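Zoltcombe Community Help > Home and Workshop

Repainting a tabletop white so it lasts

Posted by Vustavar

I've got two old tables in a rented unit on the edge of Zoltcombe and I'd like the tops white and hard-wearing. They get used most days. The first one I painted in May with ordinary satinwood left over from the skirting boards. It looked fine for a few weeks and then started to mark. Anything left standing on it overnight sticks slightly, and when you lift it off there is a ring or a dull patch. In one corner I can push a fingernail into the paint.

The second table is bare wood with some old varnish on it. I haven't touched it yet and I don't want to make the same mistake twice.

I was quoted £200 to have both tops sprayed, which is more than the tables are worth. Is there a way of doing it by hand that stays hard? And can I save the first one or does it all have to come off? The unit isn't heated at night, if that matters.

3 replies

Joseph

The temperature does matter. What you describe is paint that has dried on the surface but hasn't hardened underneath. Satinwood put on thickly in a cold room can stay soft for weeks. Leftover tins are also a gamble if they've been opened and shut a lot.

For the first table I'd take the soft paint off. You can paint over it, but the new coat will only be as firm as what it is sitting on. Use a scraper first, because soft paint clogs sandpaper very quickly. Then go over it with 120 grit until the ridges have gone.

For the bare one, sand the varnish until there is no shine left anywhere. It doesn't have to go back to clean wood.

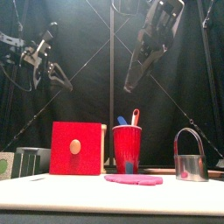
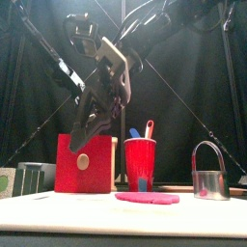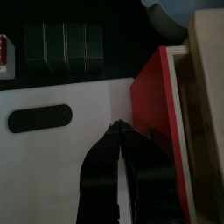 After sanding, hoover the top and wipe it with a cloth dampened with sugar soap solution, then again with clean water. Let it dry fully. Then one coat of a shellac-based primer if there are knots or old stains, or a water-based adhesion primer if there aren't. White shows everything that bleeds through, so if in doubt use the shellac one and open the doors while you do it.

Top coats: a water-based floor paint or a two-part polyurethane. I've used both. The two-part is harder but you have to mix it and use it up, and you need a proper mask and gloves. Floor paint is much less trouble. Use a foam roller, put on three thin coats, and rub down lightly between them with 200 grit. Don't keep going back over an area that has started to dry or you'll get orange peel.

Then leave it alone. The tin will say something like dry in two hours, but that only means dry enough for another coat. I wait 20 days before putting anything heavy on it. If you need the table sooner, lay a clean cotton sheet over it and keep to light things. No plastic, as it sticks.

Braler

just buy a melamine sheet cut to size and screw it down, mine cost £30 and took an afternoon. paint always chips in the end

Vustavar

Thanks both. I'll scrape the first one this weekend and see how it comes off. The melamine is tempting but the tops have rounded ends and I don't fancy cutting the curve. Is there any point in putting a clear varnish over the floor paint for extra protection?

Joseph

I wouldn't over white. Some clear coats yellow, and the oil-based ones do it quickest. If you must, get a water-based one marked non-yellowing and try it on the underside first. A fourth coat of the floor paint would do as much good. Do the edges before the top, by the way, so you can roll out any drips that come over.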